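It took 141 wipes for the machine to go wrong, and even then it was polite about it. The arm in the test kitchen at Sundero, a home robotics outfit in Stovport, had been cleaning the same tray since early May. On wipe 142 it reached the end of its stroke, decided it had not arrived, and kept pushing. The tray slid off the counter. The arm followed it down, still wiping.

The safety limit should have stopped everything the moment the wrist felt too much resistance. It was set correctly. The trouble was a cloth. The software, called Zedov, had learned to expect a certain drag from fabric on a smooth surface, and a bunched-up cloth drags a good deal more. Somebody had noticed this months earlier and taught Zedov to forgive a little extra force whenever it saw wrinkles. Zedov, a generous student, forgave all of it.
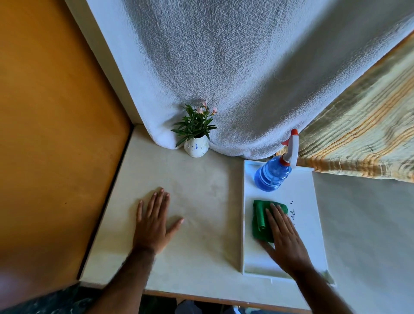
Words by the Ayaaba Magazine home technology editor

A person doing the same job spreads one hand flat on the counter and leans on the cloth with the other. It looks like nothing. One palm holds the body steady, the other presses, and if the tray starts to travel the shoulders know before the brain does. Sundero's arm has one hand and no shoulders to speak of.

The repair list ran to 14 items, and 6 of them concerned the tray. It may no longer hang over the front of the counter during unattended runs, a rule most households manage without writing down. The wrinkle allowance now has a ceiling. If the arm pushes past its expected stopping point it must let go, back off and wait for a human, who may be at lunch.

No one was hurt. The floor has a dent, and the incident report is longer than the arm's manual. Sundero wants 900 clean wipes in a row before the machine works without someone standing by the red button. When I visited, the counter on the screen had just gone back to zero. The arm had stopped for a wrinkle.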